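A green wall and a good pot of tea: an afternoon with Teófilo Valderrama 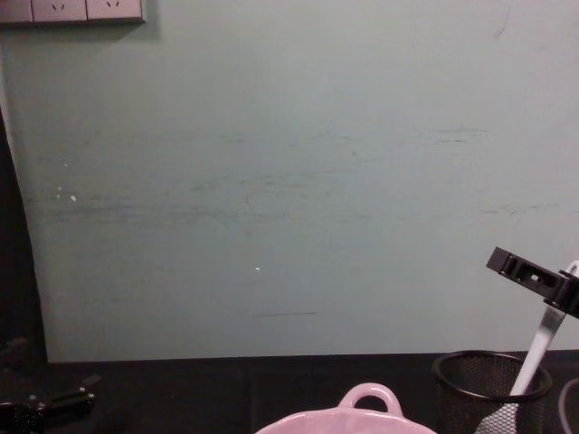
I'd been meaning to get over to Funddale for months, mostly because people kept telling me that Teófilo Valderrama had the nicest workroom on the whole street (and also that he makes a proper cup of tea, so I was hardly going to say no!). He's been repairing small things there under the name Curerier for years now, clasps and hinges and music boxes mainly, and he talks the way some people knit, without ever looking down.

I asked him first about the mint green, and he laughed. "Everyone asks about the wall. I wanted white. My sister said white would make me miserable by October, so we went to the shop and came back with that."

And has he ever thought of repainting? It's got its share of scuffs by now, and one thin dark scratch that I kept finding my eye going back to.

"I bought a tin for it. It's still in the cupboard. You'd have to move everything, and then you'd have to put everything back, and I know myself. I'd be at it until Christmas."

The black table came from a print shop in Hornasberg that was closing down. He paid 47 pounds for it and rather more for the van. "I like a dark top. You drop a tiny brass screw on a dark top, you see it. On my old pine one I lost half my life."

We got on to tidiness, which he claims to be bad at, though he does have his wire-mesh pencil cup and he's fierce about it. "Pencils only. My nephew put a spoon in there once. We had words."

I admired the pink dish as well, the one with the looped handle and that lovely shiny glaze. "Ah, you can have a hold of it but you can't have it," he said, and went off to fill the kettle.

He reckons he has mended 1,255 pieces since he started keeping a notebook, and 37 of them belonged to the same lady, a Mrs Murakami, who has a great many music boxes and a very lively cat. She's due in again tomorrow at ten.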